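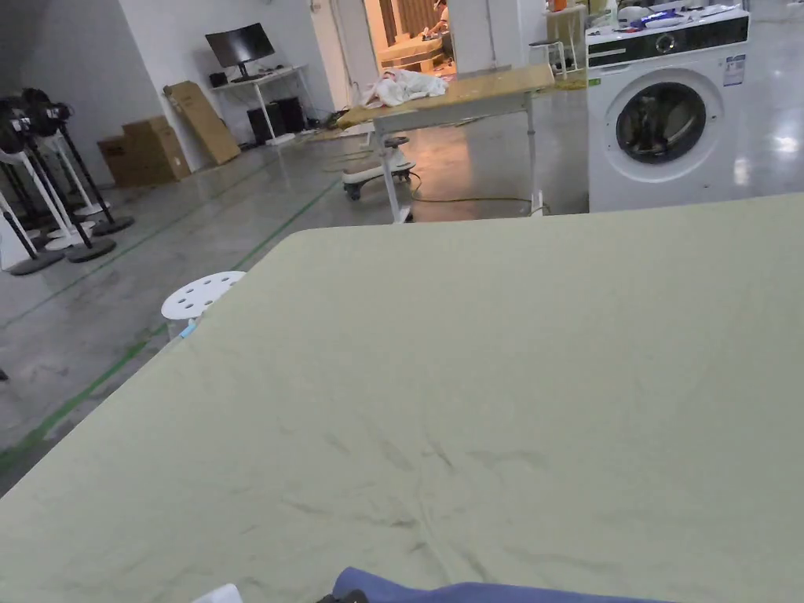
Slower on the corners, Hilkka Laaksonen told me through the headset, because the robot learns your bad habits too. I said I had no bad habits. She played back demo 177, the one where I flick the cloth and then sort of paw at it, and I stopped talking.

So that was my job at Sokutura that October — teaching a machine to fold. I moved my hands, its hands moved, and somewhere in a back room it all got saved. They wanted 1000 good ones, and I got paid by the fold, so you can guess how I felt about corners!

Then one night we let it try alone. It smoothed the green cloth, lined up the edge, and right before the fold it gave a tiny flick — and pawed.

"Well," said Hilkka, "hello, you."

I asked if we should delete 177. She was already saving a copy.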